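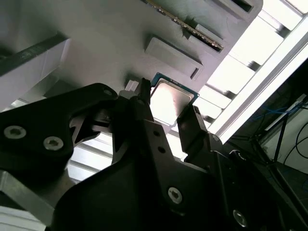

The used computer trade in Florkow starts early, when the first vans back up to the loading doors behind Prantl, a parts dealer on the old rail yard. The vans bring desktops from offices and schools that have bought something newer. Most of the weight is steel and plastic and sells for scrap. The part that pays the rent is small enough to lose in a coat pocket, a processor with a shiny silver lid and a thin teal-green border where the circuit board shows. A good one can sell within a day. A common one may sit in a drawer for a year, losing a little value every month.

Prantl has been buying and selling old machines for 30 years. It began with printers and moved into desktops when the printer business went flat. In March the company took in 400 desktops from a single insurance office, and 94 of them were good enough to sell whole after a cleaning and a new drive. The rest were taken apart. Memory went into one set of trays, power supplies into another, and the cases went out to the yard.

Prices are set on Clillano, an online listing service that most dealers in the region now use. Before it came along, a dealer called three or four people he knew and took the best offer. Now every buyer sees the same numbers, and the margins have shrunk. A processor that brought $45 two years ago may bring $30 today, and the seller still has to test it, pack it and cover the return if it fails.
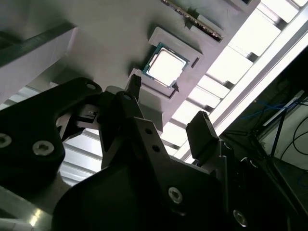 According to Ambros Moser, the low prices are less of a worry than the newer machines coming in behind the desktops. A laptop with its memory and processor fixed to the main board gives a dealer very little to pull. "I can sell it whole or I can sell it by the pound," he said, and he expects to do more of the second. He would like office buyers to ask about parts before they sign for a new fleet, but has met few who do.

Some dealers have already changed course. Jerik, a smaller shop across the river, stopped selling loose parts last fall and now builds finished computers out of what it takes in. The machines are plain and not very fast. They go to families, churches and small offices that need email, a word processor and a way to pay bills, and each comes with a one-year promise to fix whatever goes wrong.
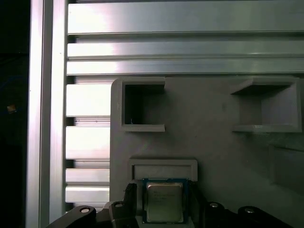 That promise costs the shop more than it planned. Old fans wear out, and old drives fail without much warning – so Jerik now replaces both in every machine before it leaves the building. The asking price went up to cover the work. Sales dipped for a few weeks and then came back, mostly through repeat customers buying a second computer for a child or a parent. The shop has put in a longer workbench and is looking for one more person who can test power supplies.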